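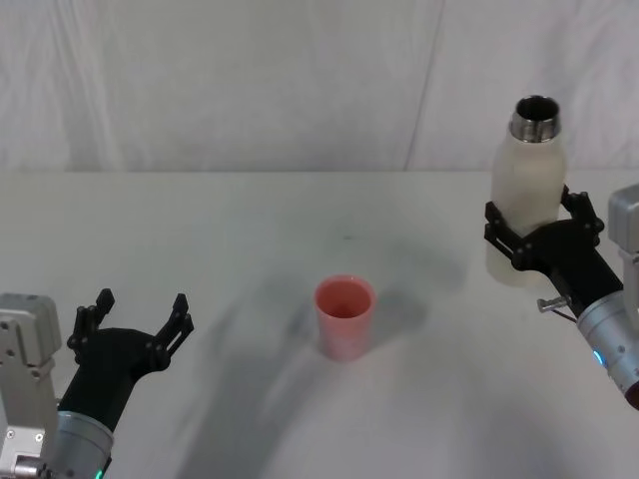 Why Do We Rinse and Brush?
A page for young readers from the Cleltthorpe Children's Library

Search this site
Enter a word or topic Go

Your mouth is home to a great many living things called bacteria. They are far too small to see. Most of them do no harm, but certain kinds feed on the sugar in your food. As they feed, they make acid.

Acid can wear away enamel, the hard outer layer of a tooth. Enamel is the hardest material in the human body. It contains no living cells, so it cannot grow back once it is gone. When acid makes a small hole in the enamel, the hole is called a cavity.

Saliva, or spit, is your mouth's own helper. It washes away bits of food and weakens the acid. It also carries minerals that can repair enamel in the very early stages of damage, before a hole has formed. You make less saliva when you are asleep - this is why brushing at bedtime matters so much.

A sticky film called plaque builds up on teeth during the day. Water alone will not remove it. A soft brush will, if you brush for two minutes and reach the teeth at the back. Children aged six and under should have a grown-up help them.

Drinking water after a snack is a good habit. It moves loose food off the teeth. After brushing, spit out the toothpaste. Many dentists suggest that you do not rinse right away, so that the fluoride can stay on your teeth a little longer.

Words to know
Enamel: the hard covering of a tooth
Plaque: a sticky film of bacteria
Fluoride: a mineral that helps protect enamel

Reviewed 7/1/22 by Eulalia Bravo, Children's Health Pages

Comments (3)

Thoa Hồ
My class read this page together. They wanted to know if dogs get plaque. Do they?

Eulalia Bravo
Yes, dogs do get plaque. A page on animal teeth will be added in August.

Bianca Bălan
Please could you print the word list in larger type? My son likes to copy it out.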